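# Chapter 2: Planning and Budgeting for Robotic Equipment

Before an organization buys a robotic arm, it must decide what work the arm will do. Many early tasks are small in scale, such as handling a cup and an object inside it. Much of this work can be studied in simulation before any money is committed.

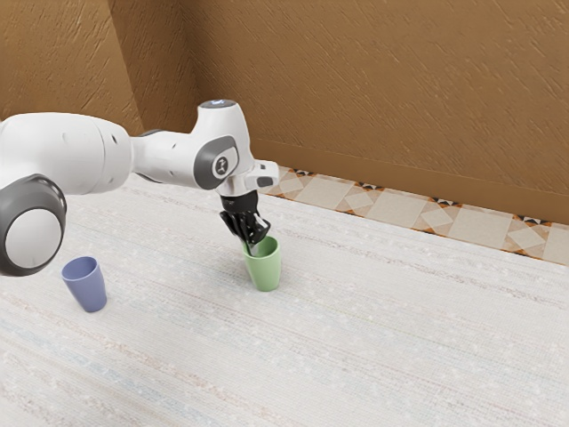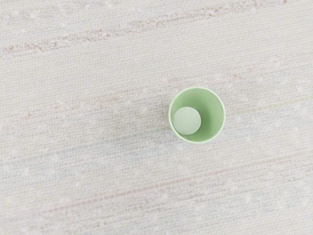
*Figures 2.1 and 2.2. Simulated views of a handling task with a light green cup.*

**Undville, June 24, 2024**

The planning office at Tindden began its equipment review with a budget request for a single arm and gripper. The first draft listed the purchase price and little else. Reviewers returned it in March and asked for a full account of what the arm would need during its service life.

Their request reflects a common problem. The price of an arm is easy to obtain from a supplier. The costs of mounting, guarding, software, training, and spare parts are often spread across several departments and may not appear in any one quotation. A sound budget brings them together before approval is sought.

Tindden's revised plan set aside 2,000 hours of simulated work ahead of the purchase. Staff at its Pevden site were asked to define each task in writing, including the size of the objects, the surface on which they would stand, and the reach required. Grippers were to be compared on the same tasks. Suppliers were given 60 days to respond.

This chapter follows the plan through its main stages. Section 2.1 explains how to write a task statement. Section 2.2 covers the choice between purchase and lease, using the Vaughan worksheet. Section 2.3 deals with maintenance reserves and the replacement of worn parts.

Students should have the worksheet at hand while reading. Amounts are entered before tax, and installation is recorded on a separate line from the equipment itself.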